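4.2 House rules for hand-held grippers

12 shares | 4 comments

I'll own up to it: when we drafted the Riltby rules I figured the hard part would be the gear. Labels, lenses, calibration, all that fun stuff! But most of what we ended up arguing about was plain household manners. A bedroom is somebody's bedroom, and a written standard has to cope with drawers, shelves and whatever's been left on the bed (there's always something).

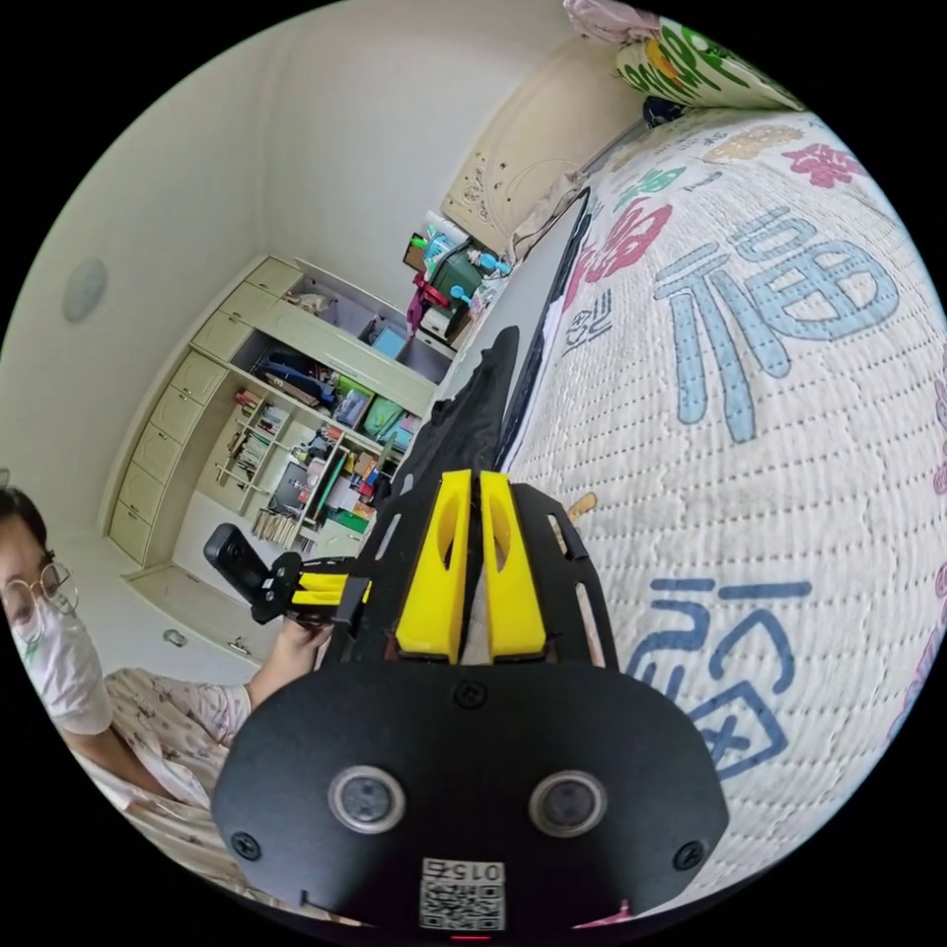
Who decides what may be recorded in a home?

The person who lives there decides, room by room, and can change their mind at any point up to release.

We put that rule first on purpose, ahead of anything technical. The next one covers labels. Every device carries an ID you can read by eye, and the same ID goes in the session log. My favourite bit of the old Tapley draft had operators typing it in from memory, which went about as well as you'd expect, so now they read it off the housing at the start of each run.

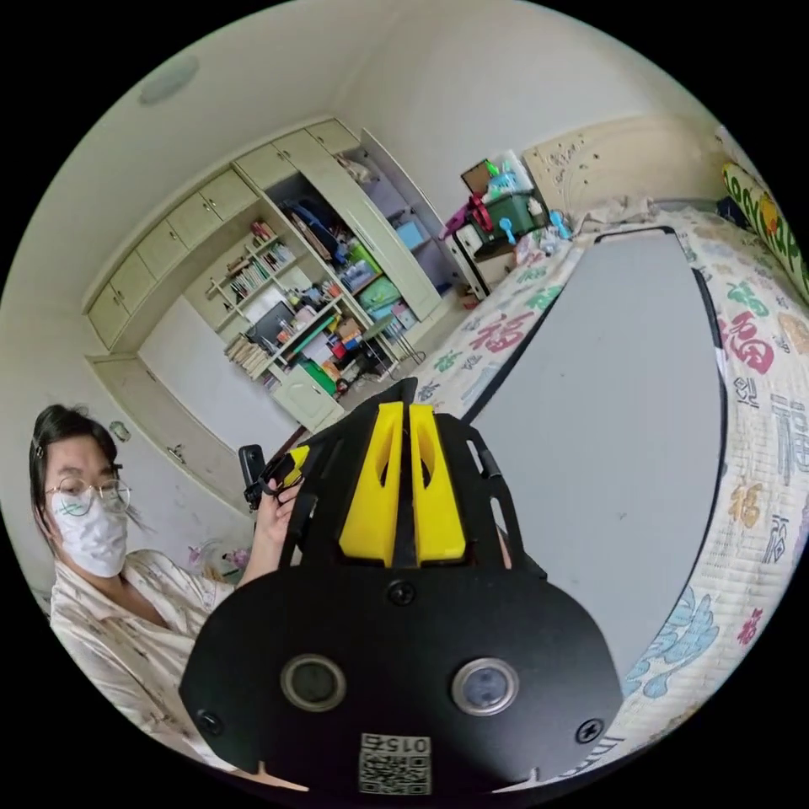
The log also gets a line for anyone else working within arm's reach. Two operators at one bed is fine by me, but they have to agree beforehand who moves first, and both stop if either one says stop. We checked 1,138 runs against the rules and 785 met every one of them. Missing log lines did most of the damage, and I'd happily blame our form for that (it was awful, and we rewrote it in February). 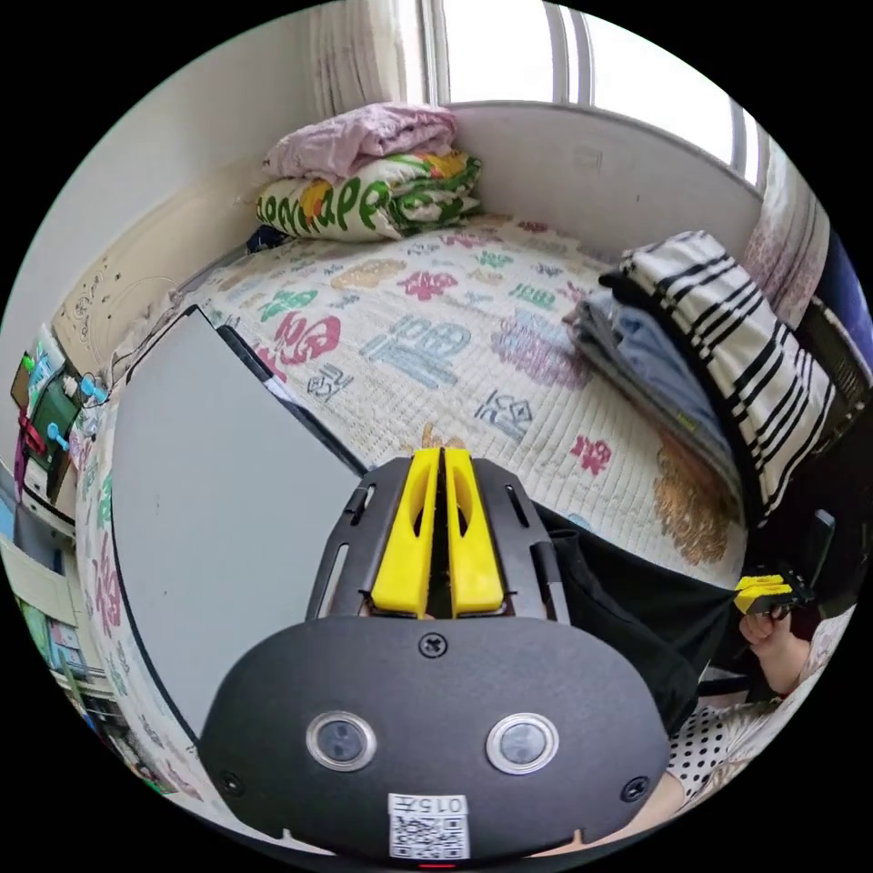

Figure 1. Two hand-held grippers in use at a bed with folded clothes and bedding.

Personal papers and screens are the messy part. The Pulent checklist asks for a look around before recording, and I like that, though I'd add a second look afterwards at the footage itself. Wide lenses catch far more than you think you're pointing at! 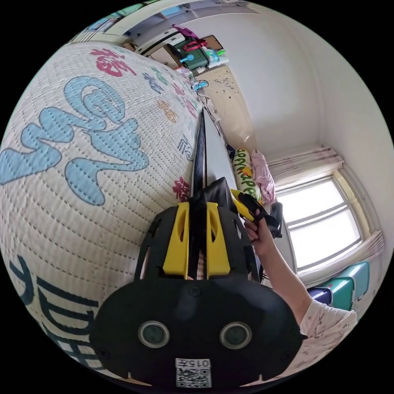 Comment from a reader: We tried the second look at our lab and it nearly doubled our review time. Worth it, but please budget for it in the standard.

Second reader: Does the stop rule cover the resident too, or only operators?

Author reply: Both. It's in the wording now, thanks for the nudge.

Third reader: Could you post the rewritten log form?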